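Playroom and sensory corner refit, Tshabalala Family Centre
Progress report for the second half of the grant, to the end of February
Prepared by Nives Sanna for the Birideo Fund

Where we are

The soft play area is back in use in the mornings. The afternoon group is still in the hall while the shelving goes up, and we expect to bring them across in the next month. Everaldo Evangelista has taken over the bookings from Aranka Antal, so please send any questions about visits to him.

Work since the last report

The old vinyl mats have gone. Two of them had split along the seams and the crumb was coming out, and we didn't think they were worth repairing. The floor underneath was in better shape than we feared. One patch by the door was levelled before the new underlay went down.

The soft pieces were the main job. We went through all the large ones with Rogério Rangel and sorted them into keep, re-cover and throw out. The big yellow curved piece is a keep. Its surface is soft and matte, with fine ridges along the edge, and the yellow goes a darker ochre where it rolls away from the light. There are faint smudges on the face. The parents' group asked us to hold on to the bright colours, and we have done that wherever we could.

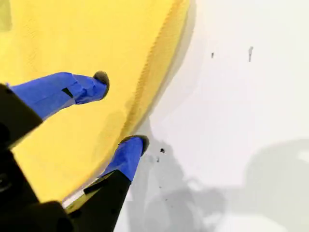

Will the older soft pieces need replacing before the grant period ends?

Four will. They are the small wedges, which have gone flat in the middle, and they are already priced in the figures below. The rest should last until the next round if they are kept out of direct sun and cleaned on the weekly roster.

Money

The grant for this half was $4,000. We have spent $2,126, mostly on underlay, labour for the door patch and the first lot of covers. Once the wedges and the shelving are paid for, the total will come to $3,254. We would like to put the balance toward a second storage cage -- Everaldo Paiva has a quote from Helluseo -- but will wait for your approval before ordering.

Problems

The covers came three weeks late and one was the wrong size. Jonodik took it back without charge. The delay pushed the shelving out, as the installer had other work booked by then.

The heater in the sensory corner trips the switch if the urn is on in the kitchen. An electrician has looked at it and says the corner needs its own circuit. That is a building cost and we have not charged any of it to the grant.

Next

Shelving in, afternoon group moved across, wedges ordered. Aranka will finish the cleaning roster and put a copy on the inside of the cupboard door. Receipts for the covers and underlay are attached, and the labour invoice will follow when it has been signed off.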